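Stop Picking Grippers From the Spec Sheet

I've now spent the better part of a summer trying out grippers, and I've come away with an opinion I didn't have in the spring: the numbers everyone argues over are the least useful thing about them. Payload, stroke, grip force, cycle rating. I used to line those up in a spreadsheet and color the best cell in each row green. I had a lovely spreadsheet. It picked the wrong gripper.

Some background, so you know where I'm coming from. I do setup work for small shops and labs that want one arm doing one or two dull jobs, like moving mugs to a rack or loading a tray. Most of them can't spend like a car plant and they don't have an engineer sitting around. They have a manager who is good with tools and a corner of a room. So when I say a gripper is good or bad, I mean good or bad for those people, in that corner.

The spreadsheet winner was the Skuvell. On paper it beats everything near its price. It closes fast, it squeezes hard, and the maker rates it for 200 newtons, a number I repeated to three different customers like I'd invented it. Then I mounted one and tried to pick up a coffee mug. If you've never watched a strong, fast gripper meet a coffee mug, the problem is that the strength has a bottom end as well as a top end, and the brochure only prints the top. The Skuvell's gentlest squeeze was still more than I'd want on a handle. I wrapped the fingers in foam, and then the foam slid, and then I glued the foam, and by the end of the afternoon I had built a worse gripper out of a better one.

The Nanberg was down near the bottom of my list. Slow, not very strong, kind of homely. It has wide soft pads and a controller that looks like it came off a garage door. But I could plug it in, set the squeeze with a knob, and walk away from the laptop. A knob! I can't tell you how much I've come to love a knob. The person who has to live with this thing after I leave can turn it a little to the left when they switch to thinner cups, and they don't have to call me or open a menu or remember a password.

So that's my first complaint. Spec sheets tell you how far a gripper can go and skip over how finely you can steer it. I'd trade a lot of top speed for a better low end, and I think most small shops would too if anyone asked them.

My second complaint is about where we test these things. Nearly every gripper video I've watched was shot against a black backdrop with one part sitting in the middle of a clean table. The part is usually a metal cube. I have never once been hired to move a metal cube. Real rooms have bright floors and cords and chairs and people walking through, and all of that matters a whole lot once there's a camera involved.

And there's nearly always a camera involved now. When I started, the arm went to a point you taught it and closed its fingers, and if the part wasn't there, too bad. These days people expect the thing to look before it grabs. Fine, I like that. But a camera that finds a mug every time under my shop lights can go to pieces in a room with big windows and a shiny floor, and it can lose track when someone in a white shirt walks behind a white cup. I tested the Shawky camera kit at my bench for days and thought it was wonderful. Then I took it to a bright public space on a Wednesday at lunchtime, and it spent the first hour hunting for things that weren't there. I don't even blame the kit all that much. I blame me, for testing it in the one room where it couldn't fail.

What I do now is boring and I recommend it to everyone. I start with the hand-held version. If a maker sells a gripper you can carry around by hand, with the camera fixed on it, get that one first, before you bolt anything to anything. You walk it through the place where the arm will end up. You point it at the table, you reach for the cup at the bad angle, you do it at noon with the sun in and again at closing time. You'll learn more in an hour than you will from a month of bench runs, and you haven't paid for an arm yet. It also gets you past the awkward stage with the staff, who tend to be a lot less nervous about a tool in someone's hand than about a big arm swinging next to the sink.

I carried one through a big open hall this August, tables and chairs everywhere and people standing in bunches, and it changed my mind on two things I'd been sure of.
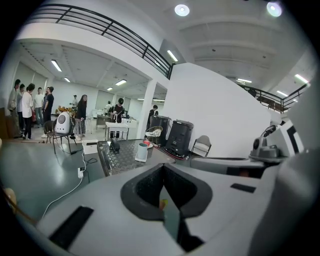 Gripper in front, mug on its coaster just past it, and a busy room behind.

The first thing was size. I had always shrugged off the body of a gripper as packaging, the shell that keeps dust out. But when the camera looks out over that shell, the shell is in every single shot, and a fat one eats a big piece of the view right where you'd like to see the part. On the bench I'd never noticed, with the camera on its own stand off to the side. Walk around with the two joined together and you notice right away. I now ask every seller for a plain shot from the mounted camera with the gripper in view, and it's surprising how many have to go and take one.

The second was tabletops. I'd been fussing over backgrounds far away, the people and the walls, when a lot of my trouble was six inches under the cup. A tabletop with holes or a strong pattern in it is hard on some depth cameras, and shiny ones are worse. You can fix that with a cheap mat in a dull color. A coaster does a decent job too, if it gives the cup a clean edge to stand out against. I've had customers ready to pay for a better camera when what they needed was a placemat.

Now, I know what the other side says, because I used to be on it. Numbers are fair. Numbers let you compare two products without one salesman being nicer than the other. If everyone bought on feel we'd all end up with whatever demo had the best coffee. That's a real point and I don't want to wave it off. I still check payload first, since a gripper that can't lift your part is no use no matter how pleasant the knob is. I just think the sheet should be used to throw things out. Once you've crossed off what can't do the job, put it in a drawer and go pick something up.

I'd also like the makers to print a few numbers they currently don't. Lowest steady squeeze. Time to swap the finger pads with ordinary tools. How much of the camera's view the gripper body covers when it's open, and how much when it's closed. The Standum people come closest of anyone I've tried. Their manual has a page on pad swaps with honest times on it, and mine took me eight minutes the first go, sitting on the floor with a hex key. Their controller software is a mess, I should say, and it crashed on me twice before lunch. But I'd still put a Standum in front of a first-time buyer, because when something wears out they can fix it themselves.

Money comes into this, of course. The gap between the gripper I'd have picked from the spreadsheet and the one I'd pick now is close to 2000 dollars, in favor of the slow one, and that pays for a good many spare pads and mats. For a shop with one arm and one job, it can be the difference between trying it and putting it off for another year.

If you're shopping right now, borrow before you buy. Ask for a two-week loan and take it to the worst spot you've got, at the worst time of day. Bring your own parts, including the ugly ones and the one with the chipped rim. Let the person who'll run it do the setup while you keep your hands in your pockets — that was the hardest part for me — and write down every place they get stuck. I have 113 lines of those notes from this summer, most of them about cables and menus, and only a handful have anything to do with grip force.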